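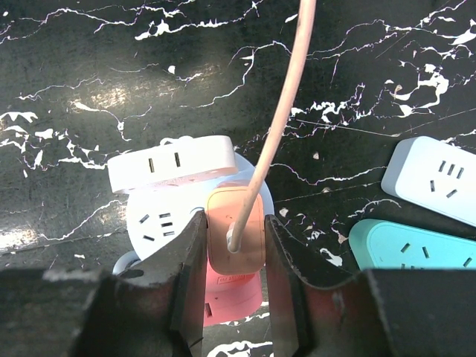

Planning the second handling cell: what to put in the bid

Print this page | E-mail this page
Reading time: 7 minutes

The bid for the second cell at Skakdale goes in with the rest of the capital requests in August. This note sets out what we think it should contain, with the costs the first cell taught us to include. Sites preparing their own requests, Virkness among them, are welcome to copy the headings.

The work is the handling of small electrical goods: plug-in chargers, power strips, socket blocks and the leads attached to them. Two arms share one enclosure. Most of the parts are light and within reach, and almost none of the difficulty comes from weight. It comes from leads, from shiny surfaces, and from parts lying on top of other parts. A specification written around payload will therefore pass every supplier who answers it and tell us very little.

Arms and grippers

The arms are the largest single line and the easiest to price. We asked for quotations on the same pair as before and on one alternative. The alternative was cheaper to buy but needed a different controller, a different mounting plate and a second set of spares on the shelf. Once those were added the gap closed, and we have dropped it.

Grippers need more thought. The present parallel fingers are wide at the base, which is good for holding a charger cube squarely and poor for reaching between two power strips lying close together. We are asking for two finger sets per arm: the standard pair and a narrower pair with a replaceable face. Fingers should be entered as consumables. On the first bid they were entered as part of the gripper, so the first worn set had no budget code and sat on a desk for three weeks while one was found.

Each gripper also needs its own wrist camera, a spare camera and at least two spare camera leads. Leads fail far more often than cameras. They are cheap, but the delivery time is long, and a cell with one blind wrist is in practice a stopped cell. Ask the supplier for the bend radius of the lead in writing and check it against the wrist at full rotation.

The table and the light

The choice of tabletop looks like a matter of taste and ends up as a cost. A glossy patterned top is hard on any vision system, and that makes it a useful surface to test against. If the cell is meant to prove that a method copes with awkward backgrounds, buy the awkward background. If it is meant to clear a backlog, buy a plain matt sheet. For Skakdale we want both, cut to the same size and held by the same fixings, so that one can be swapped for the other in a morning.

Lighting should be a separate line. In the first bid it was folded into "enclosure and fittings" and was the first thing trimmed when that heading ran over. Diffusers were bought afterwards out of the repairs budget. Allow for dimmable panels, diffusers and one person for a day to set them.

The inside depth of the new enclosure is 1510 mm. That was fixed by the doorway it has to pass through and by nothing else. Measure the doorway first. Marari sent us a quotation for a deeper unit at a better price and it would have had to be cut in half on the loading bay.

Parts to handle

Please budget for stock. The goods handled in the cell are ordinary retail items and each costs little, but a fair range of shapes and colours is needed, and they wear. Prongs bend, leads stiffen at the plug end, and printed faces scuff until the same item looks like two different ones to the camera. Our list for the new cell has 38 lines on it. Buy in pairs, and keep the second of each pair unopened until the first is withdrawn.

Do not buy only items with short or detachable leads. It is tempting, as trials run faster and the figures look better, but the results do not carry over to real stock.

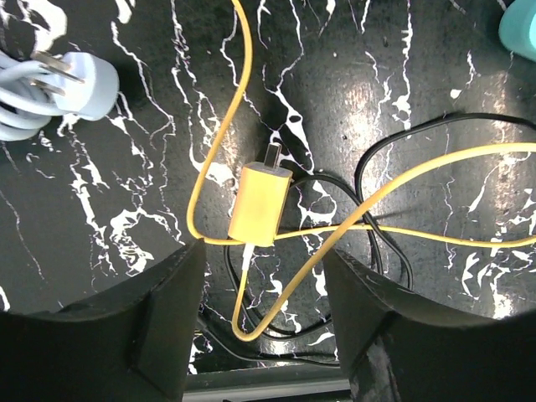 Heather Lindsay would move money from the arms to the people. Her view, sent in after the draft went round, is that the bid treats operator time as free. Someone has to lay out the parts before each run, undo the leads afterwards and note what went wrong, and on her reckoning that person is occupied for most of the day the cell is running. If the post is not in the bid, she says, it will be taken from the bench team, and the bench team will be late with its own work. She would accept one arm fewer spare and a slower controller to get half a post properly funded.

We agree with the first part. The draft now carries half a post for the first year. We have kept the spare arm joint, for the reason given under maintenance below.

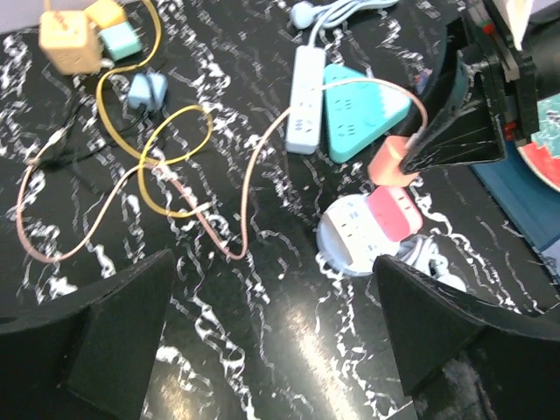 Operator time is hard to estimate from a supplier's cycle figure. The quoted cycle is for a pick from a clear surface, and it assumes that the part comes away when lifted. Leads break that assumption. Take a thin pinkish lead on an orange charger that goes up over a teal strip, then loops across to the far side of the table and is mixed up with a yellow one that crosses over itself. Lifting that charger is one action on the quotation. In the plan it should be costed as at least three: find which lead belongs to the part, free it or hold it clear, then lift. With two arms, the second is often tied up holding something for the first, so the throughput of a two-arm cell should not be entered as double that of a single arm. We have used a factor of 1.3 in the bid and will correct it after the first quarter.

For acceptance, we propose a run of 1000 picks on mixed stock, with leads left as they fall, on both table surfaces. The supplier may attend. Stops should be logged under four causes only: part not found, part found but not gripped, part gripped but held back by its lead, and fault in the equipment. Longer lists of causes were tried at Gudeta and operators put nearly everything under "other".

The acceptance run must be paid for. It takes staff time on our side and the supplier will charge for theirs if it is not in the order from the start. Put it in the order.

Maintenance

Arms mounted on a shared rail across the front of the enclosure are convenient to install and awkward to service, as both may have to be stopped to work on either. We have allowed one planned stop a month. The rail and rack need cleaning and a check for play, and the boards fixed near them need a cover if they do not come with one. Covers were quoted as an option by two suppliers out of three.

External leads along the arms should be listed by length, connector and supplier's part number before the order is placed. It is a dull hour's work. Without it, a replacement ordered in a hurry is usually the wrong length, and a lead that is too long will find its way into the workspace.

The spare arm joint stays in the bid on the strength of delivery times. All three suppliers quoted weeks for a replacement and none would hold one for us. Brittany Penner has asked whether Skakdale and Virkness could share a single spare. They could, provided both sites order the same model and someone is named as keeper of it. That would take half the cost off each bid, and we would like a decision before the orders go out.
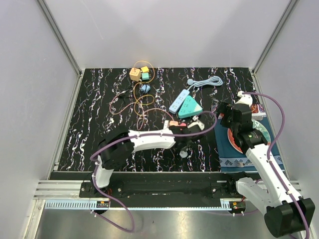 How much should be held back for items that cannot be priced yet?

We suggest about £4000 for a cell of this size, held as its own line and released by the project lead. On the first cell the unpriced items were extra mains outlets, a heavier floor plate, a second emergency stop on the side away from the operator, and carriage on two returned parts. All were small and all were late. If nothing is spent from the line by the end of the acceptance run, it should go to finger sets and replacement stock.

Order of purchase

Enclosure and electrical work first, then lighting, then the arms. Arms delivered early use up their warranty in a crate, and at least one supplier starts the warranty at dispatch; ask for it to start on the date of acceptance. Stock can be bought at any time and should be, as retail items change shape without notice and the pair you want may be gone by autumn.

Training for two operators should be booked for the week after the arms are fixed down. Book it at our site and on our own cell. The supplier's course is held on a demonstration unit with a plain table and wooden blocks, and staff came back from it able to start and stop the arms and not much more.

Comments on the draft should go to Brittany Penner. The spreadsheet behind it is available on request and has the three quotations side by side with carriage shown separately.

Print this page | E-mail this page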